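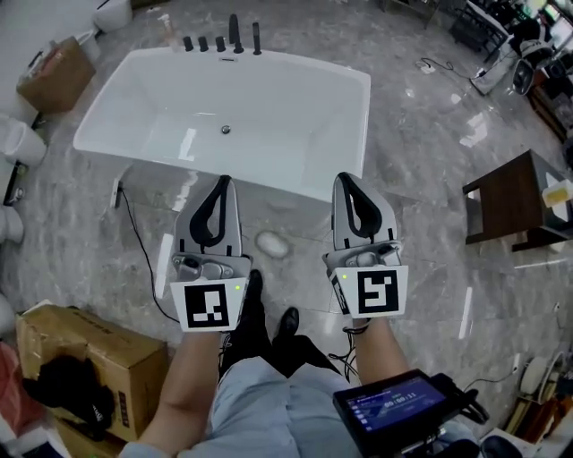
The tub, with the deck fittings along the far rim.

Freestanding bath on a tiled upstairs floor - fill time and trap access
Bathrooms and Plumbing > Baths and Showers

t_michiels
Replacing a built-in steel bath with a white rectangular freestanding one. The mixer is a five-piece deck set, in black: three handles, spout, hand shower. The floor is grey marble-pattern tile on 22 mm chipboard over joists, upstairs.

Two questions.

1. The hot supply is a 15 mm run from an unvented cylinder, with three elbows and a flexible tail at the end. The fitter says 15 mm is fine. I would have gone to 22 mm before the tiles went down. Is there any point raising it now?

2. There is no access panel. The trap sits in a recess below floor level and the tub has been sealed to the tile with silicone. How do others get at the trap?

Joists are 149 mm deep.

urban_b
On 1: measure before you lift anything. Bucket and a stopwatch, hot only, then cold only, then both. If the hot alone gives 12 litres a minute or better you will fill a normal tub in a reasonable time. Most slow fills I get called to are the flexible tail. A 15 mm tail can have a bore of 8 or 10 mm inside, and people fit them without looking.

On 2: you get at it from the ceiling below, or you cut the silicone and move the bath.

Vrabec L
I disagree on the pipe. A deck set with a diverter and a hand shower has more restriction in it than a wall mixer, so you want as little loss as possible before it. 22 mm to within a metre of the bath, full-bore valves, then reduce. It costs very little at first fix.

urban_b
At first fix, yes. He is past first fix. Also, 22 mm holds more than twice the water per metre, so on a long run he draws off all that cold before any hot arrives. For a bath it doesn't matter much. If the same run feeds the basin it does.

t_michiels
It does feed the basin.

Vrabec L
Then I would leave the basin on 15 and branch the bath separately. I accept it is late for that.

BM_Amundsen
Nobody has asked about weight. Full tub plus one adult, what is the total, and which way do the joists run? With 149 mm joists I would want the span and the centres before discussing taps.

t_michiels
Centres are 400, span 2.6 m, bath sits across four joists near the wall. The supplier (Montoya) gives 600 kg as the limit for the tub on its base frame, which tells me nothing about the floor.

BM_Amundsen
No, it doesn't. Near the wall and across four is the better arrangement, but 149 mm could be an old joist that someone has notched for the pipes. Get a structural engineer to look at it. I wouldn't fill it until that is done.

nverbeke
Back to the trap. I had the same layout and was quoted 1,129 for lifting tiles and forming a hatch. I had a hatch cut in the plasterboard ceiling underneath instead, painted to match. Used it once, on a Sunday, for a weeping compression nut. Took ten minutes.

Vrabec L
Fine if the room below is a utility. I wouldn't want one over a dining table.

nverbeke
It is over a hallway. You stop seeing it.

t_michiels
Bucket test done: hot 9 litres a minute, cold 16. Took the tail off and the bore is 8 mm. Full-bore replacement ordered. The engineer is coming in October, so the bath stays unfilled until then.

urban_b
Post the hot figure again once the new tail is on. Check the inlet filters while it is apart.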